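The Levholm Tablecloth, in heavy washed cotton
From our Cevdale workroom 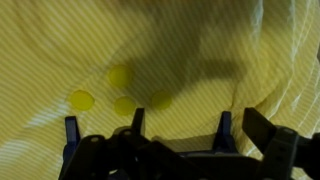 If you've bought from us before you'll know we started out with tea towels and only got into tablecloths because my sister-in-law couldn't find one long enough for her verandah table. That was a good while ago now, and the Levholm has turned into the thing people ring up about more than anything else we make. It's a proper, old-fashioned, everyday cloth, meant to be eaten off and spilled on and dragged out to the backyard for birthdays, and we'd be a bit sad to hear you were keeping it in the cupboard for best!

The cotton comes to us from a small weaving outfit called Vevach, who are lovely to deal with and very patient about my colour swatches. It has some weight to it, so it hangs nicely over the edge and doesn't lift at the first puff of breeze (though if you're on the coast you may still want clips, and we do sell them). Every length is washed before Silvana Brito cuts it, so most of the shrinking is over and done with before it gets to you. Silvana does all the cutting herself and mitres every corner, and she won't be hurried, which is why orders sometimes take a day or so longer in the lead-up to Christmas.

Sizes
Small square, 140 x 140 cm, seats two to four
Medium, 150 x 183 cm, seats four to six
Long, 150 x 260 cm, seats eight
Verandah, 150 x 320 cm, seats ten if you're all friendly

Measure your table first, then add the drop you'd like on both sides. We find 20 to 25 cm looks right for everyday and doesn't end up in anybody's lap. For round tables, the small square sits very prettily with its points hanging down, or Silvana can cut you a circle for an extra $45. Just mention the diameter in the order notes, and please do measure it twice, as we can't take made-to-order rounds back.

Napkins
Sold in sets of four, 45 cm square, same cloth, same mitred corners. If you're matching them to a tablecloth it's best to order the lot together. Dye batches do wander a little, and a set bought in February may not be quite the same shade as a cloth bought in spring.

Looking after it
Warm machine wash with like colours. Go easy on the bleach, please. Line dry in the shade if you can, and bring it in while there's still a touch of damp in it, then iron it straight away on the wrong side. Or don't iron it at all! I gave up years ago and I quite like it rumpled. For red wine, plain soda water and a clean rag will get you most of the way, and for candle wax let it harden, lift off what you can, then press over brown paper.

From our customers
"Mine has been through two house moves and a puppy and it's softer than ever. I've just ordered the long one for Mum." Birdie Thibodeaux

"Lovely cloth. I thought the hem would be narrower, but it's grown on me. Arrived quickly." Ross Gunn

Postage and returns
Flat rate of $12 anywhere in Australia, free on orders over $150. Unwashed cloths can come back within 30 days for a refund or a swap, and we only ask that you pop the order slip in with it so we know who to thank. Pick-up from the Cevdale workroom is fine too, Tuesday to Friday, but give us a bell first in case we've ducked out for lunch.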